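4. Oiling the Posau Tabletop

1. Wipe the top with a barely damp cloth and let it dry for 4 hours. Lunch does not count as 4 hours.
2. Rub in a thin coat of Custo oil, along the grain.
3. After 5 minutes, wipe off whatever is left – there will be plenty.

Caution: Lay oily rags flat outdoors to dry. Balled up, they can catch fire.

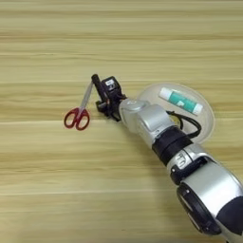 How soon can I put a coffee cup on it?
Wait 7 days, and use a coaster even then.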